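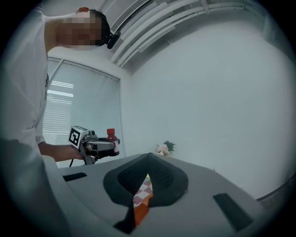

4.2 Where small bottles end up

Advice on home kitchens tends to repeat one rule: keep sauces and dressings where they are used. We doubt the rule does much work. Belay's earlier survey of the Sketville flats claimed that tenants who followed it "lost" fewer bottles, but the tenants reported on themselves, and a bottle at the back of a cupboard is easy to forget when filling in a form.

Figure 2. A small plastic bottle of dark red liquid, with a red screw cap and a white label around its lower body.

Bottles like the one in Figure 2 are a hard case for any storage scheme. They are small enough to fit on a door shelf, a rack or a windowsill, and most households we visited had used all of these at one time or another. When asked where such a bottle belonged, two adults in the same home often gave different answers, each quite sure of theirs. The Lillthorpe guide (2000) sorts bottles by contents. Aquino sorts them by height. Neither scheme says what to do with a bottle that is used twice a year.

A further problem is what counts as "put away." Benavides scores a bottle as tidy if it stands upright on any shelf. By that measure nearly every kitchen passes, including kitchens whose owners told us they were a mess. The Stultley scale is stricter and asks for the label to face out, yet we found no sign that people look for the label first. Several said they went by the cap. If so, turning labels outward may please the visitor with the score sheet more than the cook.

We repeated our visits in February, after 6 weeks, and saw little that would settle the matter. Some bottles had moved and some had not, and the homes with written rules did not stand out. Whether this reflects weak rules or weak measures we cannot say from these data, and we are wary of earlier papers that do.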